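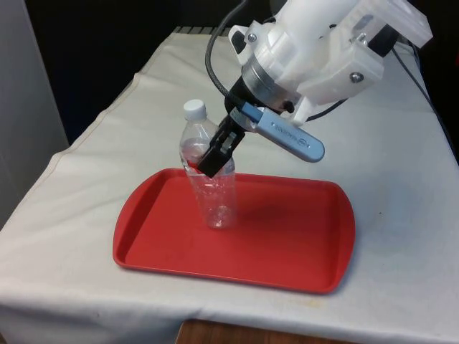 Reading a small bank's call report

21 June 2019

I have had four emails since February asking how I decide where to keep the operating account for my bookkeeping practice. The short version is that I read the bank's call report every quarter and compare it with the one before. The long version follows. It covers only community banks, and only the parts I use.

A call report is the quarterly statement of condition and income that every insured bank in the United States files with its regulators. It is public. You can pull it by bank name or certificate number and download it as a PDF or as a delimited file. Take the PDF the first time. The delimited file is easier to work with once you know which line codes you want, and useless before that.

I will use my own bank as the working case. I call it Borndale here, for the town the branch is in. The bank has a longer name and a parent company, neither of which matters for this.

Start with the balance sheet, Schedule RC. The dollar amounts are in thousands, and I still see people miss that. Hường Cao, who shares my office and does payroll, once told a client that a bank had 1793 dollars in premises and fixed assets. The figure was 1,793 thousand. Write "thousands" across the top of the page before you read anything else on it.

The first thing I look at is total assets, to see what size of bank I am dealing with. The second is total deposits. The third is net loans and leases. Loans divided by deposits gives the loan-to-deposit ratio. A low ratio means the bank is sitting on deposits it has not lent, typically in securities or at the Fed. A ratio near or over one hundred percent means it has lent out what it took in and is covering the rest with borrowings. Neither is a fault by itself. What I want to know is which direction it has moved over eight quarters and whether management has said anything about it.

Borndale's has climbed every quarter I have on file. When I asked, the branch manager, Lena Pietrzak, said they had hired two commercial lenders away from a competitor. That fits with the growth showing up almost entirely in nonfarm nonresidential real estate, which you can see on Schedule RC-C.

RC-C is where I spend most of my time. It breaks loans down by type: construction and land development, farmland, one-to-four family, multifamily, commercial and industrial, consumer, and a few others. Put the last eight quarters side by side in a spreadsheet. You are looking for a category that is growing much faster than the rest. Construction and land development is the one I mark in yellow, on the grounds that it was what sank a great many small banks ten years ago. A bank that never made construction loans and now has a lot of them deserves a question.

One caution on RC-C. Loans get reclassified. A construction loan that converts to permanent financing moves from one line to another, and the totals can jump with no new lending at all. Đạt Văn, who used to work in loan operations and now teaches an evening class in accounting, caught me on this two years ago. I had written a paragraph about Borndale's sudden interest in apartments. It was one building that had been finished.

Next is RC-N, past due and nonaccrual loans. It has three columns. Column A is 30 through 89 days past due and still accruing. Column B is 90 days or more and still accruing. Column C is nonaccrual, meaning the bank has stopped booking interest on the loan. I add B and C and divide by total loans. Then I look at A separately, since this quarter's A tends to be next quarter's B and C. In farm country there is also a seasonal bump in A in the first quarter, when operating notes come due and renewals are still in the pile on somebody's desk. Compare March with March.

Then the allowance for loan and lease losses. It is on the balance sheet as a deduction from loans, and the activity in it is on Schedule RI-B, Part II: beginning balance, recoveries, charge-offs, provision, ending balance. If past dues are rising and the provision is flat, I want to know why. There may be a good answer. A past-due loan that is well secured may need little reserve. But the question should be asked, and a branch manager who cannot answer it should be able to find someone who can.

The allowance method is about to change, by the way. The new standard, CECL, replaces incurred losses with expected lifetime losses. The biggest filers go first and small banks come later, on a date that I would not write down in ink. When your bank adopts it, the allowance may step up in one quarter with no change in the loans themselves. Note the quarter and do not draw a trend line across it.

Income is Schedule RI. One point trips up nearly everyone, including me for most of a year: income figures in the call report are year to date. The June report holds six months and the September report nine. To get a single quarter you subtract the prior report, except in March, when you leave it alone. If your chart of net income rises through the year and falls off a cliff every March, this is the cause.

From RI I take interest income, interest expense, noninterest income, noninterest expense, and provision. Interest income less interest expense is net interest income. Annualize it, divide by average earning assets, and you have the net interest margin. Average balances are on RC-K, so there is no need to average the ends of the quarter yourself. At Borndale the margin has slipped for three quarters running. Loan yields went up a little. Deposit costs went up more -- mostly in time deposits, where they have been advertising a rate on the sign out front.

I should say what this looks like from the customer's side. A bank with a thinning margin looks for fee income. In February my account analysis statement showed a new line for remote deposit capture, 10 dollars a month, and the earnings credit rate on balances had not been raised although rates had. I called, and the fee was waived for as long as I keep a 2000 dollar minimum in the account. I would have kept that much anyway. If you have a business account and do not know whether you are on analysis, find out. The earnings credit rate is negotiable more often than the fees are.

Capital is on RC-R. For a small bank I look at the Tier 1 leverage ratio and stop there. The risk-weighted ratios are informative but take much longer to explain, and in the banks I follow they have never told me something the leverage ratio did not. The regulators have proposed a simpler community bank leverage ratio that would let qualifying banks skip the risk-weighted calculation. I have no strong view on it. Fewer pages to scroll past.

A word about deposit insurance, which three of the four emails got wrong. Coverage is 250,000 dollars per depositor, per bank, per ownership category. An account owned by a corporation, partnership or LLC is insured separately from the owner's personal accounts, provided the entity is engaged in an independent activity. A sole proprietorship is not separate. Its account is added to the owner's other single accounts at the same bank. Opening a second account at another branch does nothing. Thoa Dương runs a dental supply business as a sole proprietor and had assumed for years that the business name on the checks made it a different depositor. It does not.

If you regularly hold more than the limit, you can use a second bank, or ask whether yours takes part in a reciprocal deposit network. Those deposits show up on RC-E if you want to see how much your bank uses them. A change in the law last year means that most reciprocal deposits at a healthy bank no longer count as brokered, up to a cap. If brokered deposits dropped sharply on your bank's 2018 reports, check that before concluding anything about its funding.

What I leave out: derivatives, trust activity, servicing, and most of the memoranda items. Borndale has little of any of them. If your bank has a large trust department, RC-T is worth a look, but I am not the person to explain it.

My spreadsheet has 7 tabs, one for each schedule I pull from plus a summary. Filling it in for one bank takes me under an hour a quarter, and most of that is checking that I have the right column. Reports are due 30 days after quarter end and are usually posted soon after. The June 30 figures should be up in early August.

Hạnh Sầm asked in the comments to the last post whether I would do the same for credit unions. They file a different form, the 5300, with different line items and a different regulator. Much of the reasoning carries over, but net worth ratio takes the place of leverage, and the delinquency buckets are not split the same way -- they start reporting in detail at two months rather than 30 days. I have only read a few of them. If I get through enough to be useful I will write it up, probably after extension season.

Two corrections to the previous post. I gave the line for core deposits as if it were reported directly. It is computed, and the definition in the performance report excludes brokered deposits under the insurance limit, which I had left in. The chart has been replaced. I also had the wrong year on the second column heading.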